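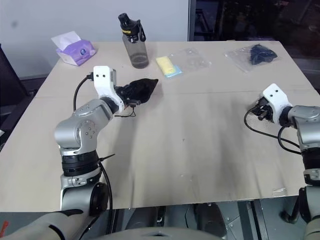
1. Tema y objetivo

Proyecto de segundo trimestre, asignatura de Organización de Espacios. Grupo: Irina Tănase, Florin Dumitrescu, Tyra Vik. Tutora: Viorica Căpraru. Redacta Irina, con correcciones de Florin (las de Tyra llegaron tarde y van en el punto 6).

La pregunta de partida: cómo se guardan las cosas pequeñas de uso diario cuando todas acaban en la misma mesa. Pañuelos, botella de agua, esponja, paños, bolsitas de tela. Cosas sin sitio fijo. Queríamos un sistema de embolsado que cualquiera pudiera seguir sin leer instrucciones. Lo de «sin leer instrucciones» no salió, ver resultados.

Nombre del sistema: Matei. Lo puso Florin y se quedó.

2. Material

Mesa de tablero beige claro, con marcas de uso. La junta entre las dos tablas nos sirvió de línea: lo que está por hacer de un lado, lo que ya tiene sitio del otro. Regla no escrita al principio, luego sí.

Caja de pañuelos, blanca y lila. Siempre fuera, se usa demasiado para guardarla.
Botella gris translúcida con tapa negra y asa. Tampoco se embolsa.
Bolsa negra de tela con cordón. La pieza más discutida del proyecto.
Bolsas de plástico transparente, compradas a Plurmont en paquete de 1000. Nos sobran casi todas. El paquete pequeño estaba agotado.
Esponja amarilla, paño azul claro, una prenda azul marino.
Etiquetas adhesivas Flesent. No pegan bien sobre plástico arrugado.

3. Método

Tres rondas de trabajo por la tarde, de cuatro a seis. En cada ronda se vacía todo sobre la mesa, se separa y se guarda. Luego otra persona busca un objeto y apuntamos si duda, si abre la bolsa equivocada o si pregunta.

Criterios de separación probados:

Por tamaño. Malo. La esponja y la bolsita de tela acababan juntas y nadie las buscaba ahí.
Por frecuencia de uso. Mejor, pero cada persona tiene la suya. Tyra usa la botella todo el rato, Florin no bebe agua hasta que se va.
Por tipo de uso (limpiar, llevar puesto, transportar). El que nos quedamos.

Transparente para lo que se busca con la vista, tela para lo que se lleva en la mano. Esa es la idea central de Matei y creo que la única que aguantó las tres rondas sin cambios.

La bolsa de tela vacía es un problema aparte. No se queda de pie, no se dobla bien, el cordón se engancha en todo. Probamos a doblarla en tres, a enrollarla y a dejarla tal cual. Enrollada ocupa menos pero se abre sola. Al final se guarda aplanada, con el cordón dentro, y el cordón se mete lo último.

4. Desarrollo

Ronda uno: desorden. Pusimos las bolsas transparentes delante y los objetos altos detrás, y había que levantar el brazo por encima de todo. Además la caja de pañuelos terminó en medio. Tiempo perdido apartándola.

Ronda dos: los objetos que no se embolsan pasan al fondo de la mesa. Cambio pequeño, se notó mucho. La mitad cercana queda libre para doblar y atar, que es donde hace falta sitio. Viorica Căpraru pasó un momento y preguntó por qué la prenda azul no iba en tela. Buena pregunta. La respuesta que dimos entonces (que no cabía) no era verdad, cabía apretando.

Ronda tres: la esponja con el paño azul claro, la prenda marino por separado. Esto lo cambiamos después de olvidarnos dos veces del paño. Si está pegado a la esponja se coge junto con ella. Florin queria meter también los pañuelos en este grupo, votamos y perdió.

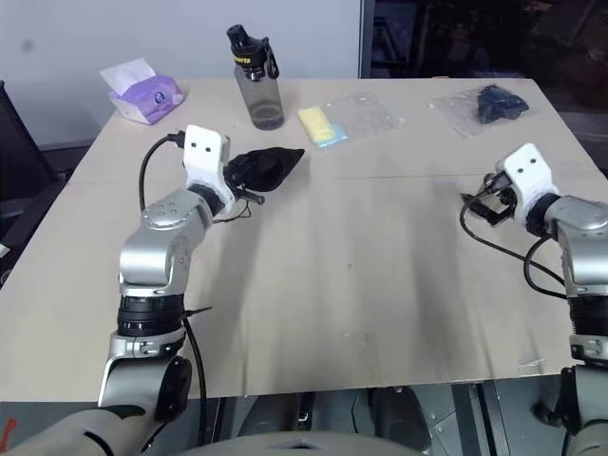

¿Por qué se guardan en bolsas distintas los paños de limpiar y la ropa?
Los paños y la esponja pueden volver húmedos y con olor, y eso pasa a la ropa si comparten bolsa. En nuestro sistema lo de limpiar se deja secar fuera y se embolsa al final, la ropa se embolsa en cuanto está doblada.

5. Resultados

Preguntamos a más de 30 compañeros, en el pasillo y con una hoja muy corta. La mayoría prefiere la bolsa transparente para casi todo. La de tela gusta más «para salir», palabra suya. Un par puso que ninguna, que ellos lo dejan en la silla.

Lo que funcionó:

Separar por tipo de uso. Menos preguntas en cada ronda.
La parte de la mesa más cercana siempre despejada.
Dejar fuera lo que se coge a cada rato.

Lo que no:

Las etiquetas. Se despegan o quedan dentro de una arruga y no se leen.
Atar el cordón con nudo. Con lazada simple basta, con nudo se tarda más en abrir que en encontrar la cosa.
Que se entienda solo. De las 7 personas que probaron el sistema sin explicación previa, casi todas preguntaron qué iba en tela. Con una frase de aviso ya no preguntan.

Gopinath Devadiga, que nos dejó leer su trabajo del año pasado sobre los armarios Hiltirel del taller, había llegado a algo parecido con herramientas: lo que no se ve no se devuelve a su sitio. Lo citamos en la bibliografía. Su caso es con cajones, el nuestro no, así que la comparación es floja.

6. Correcciones de Tyra

Las pego como llegaron, no da tiempo a integrarlas.

— En el punto 2 falta decir que las bolsas transparentes se pueden reutilizar. Las nuestras han pasado por las tres rondas.
— En el 3, «frecuencia de uso» habría que medirla y no la medimos. Cierto.
— La prenda azul hecha un bulto se ve igual de mal en plástico que en tela. Si se dobla en rectángulo antes, gana bastante. Probar.
— La encuesta no distingue entre quien tiene mesa propia y quien comparte. Puede que cambie todo.

7. Pendiente

Repetir la encuesta separando mesa propia y compartida. Probar rotulador directo sobre la bolsa en vez de etiqueta. Comparar dos tamaños de bolsa de tela, la pequeña y una en la que quepa la prenda sin aplastarla.

Presupuesto: queda sin cerrar, falta el tique de las etiquetas. Lo tiene Florin.

Entrega en diciembre, versión impresa y versión web. La impresa lleva ademas el anexo con la hoja de la encuesta.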